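Ticket 2084 – Upstairs room: table wobble, chair that sinks, buzzing light
Opened by: front desk, Fana building
Status: closed (one item moved to 2322)

First entry

Three complaints came in for the upstairs room, so I'm putting them in one ticket.

1. White table rocks when you lean on it.
2. One of the black office chairs sinks by itself.
3. Buzzing that comes and goes. People say it's a ceiling light.

I love a good buzz hunt, so I started there. Turned off both switches by the door, waited, turned them on again. No buzz at all, of course. Left them on and went to look at the furniture.

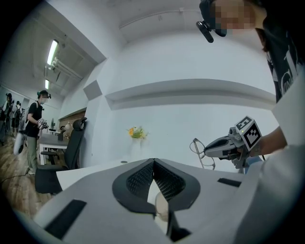

The chair first. I sat in it, pulled the lever, went all the way up, and was down at the bottom again before I finished reading the label on the underside. The gas cylinder is done. It's a Nimuritz and the part number ends in 26, which we have used before, so I know the size is right. Ordered one. The other black chair is fine, I bounced on it for a good while to be sure. I put tape on the back of the bad one so it doesn't get swapped around.

Second entry

Buzz is back! Came in early, room quiet, and there it was. Here's what I tried, in order:

– switched off one ceiling light, buzz still there
– switched off the other, still there
– unplugged the desk monitor, still there
– put my ear against the wall where the conduit comes down, much louder

So the lights are off the hook. There's a fan in the ceiling space on the Restrepo side, and its bracket touches the conduit. When the fan runs, the conduit hums along and the whole room hears it. Very pleased with this one. I can't get up there without the tall ladder and a second person, so the fan bracket is now its own ticket, 2322. Please don't replace any light tubes, they're good.

Third entry

Table day. I had blamed the floor because the boards dip a little near the window, but I moved the table to three other spots and it rocked in all of them. One leg is short. The foot on that leg had been screwed all the way in, probably when the room was rearranged in February, and the thread was full of grit. Cleaned it with an old toothbrush, backed the foot out until the level read flat, tightened the lock nut. Then I checked the bolts under the top and gave two of them a quarter turn. It's a really solid table now! 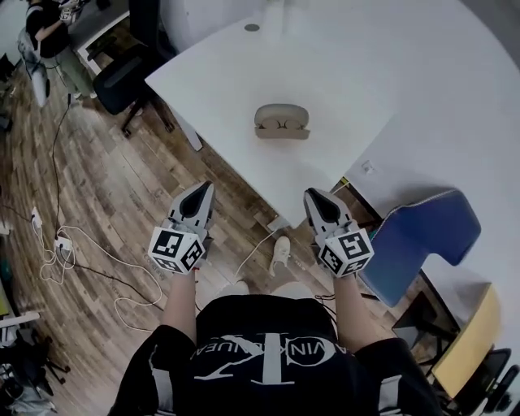 My usual wobble test is a glass of water in the middle and a firm push on each corner. Passed on all four. For anyone doing this when there's no glass handy, any small thing with a lid will do, because an open lid shivers at the slightest movement. An earbud case lying open on its side on the tabletop, like the beige one, is just about perfect. Also please keep the thin white cable and its plug adapter away from the feet if you slide the table, they're on the floor right by the front edge and easy to catch.

Fourth entry, May 4, 2026

Cylinder arrived from Zarkamthorpe. The old one needed the pipe wrench and a lot of penetrating oil, the new one just dropped in. Sat in it for 29 minutes doing my paperwork and it didn't move. Tape is off.

Table rechecked, still flat. Buzz continues under 2322 – if it gets louder, add a note there with the time of day. Closing this one.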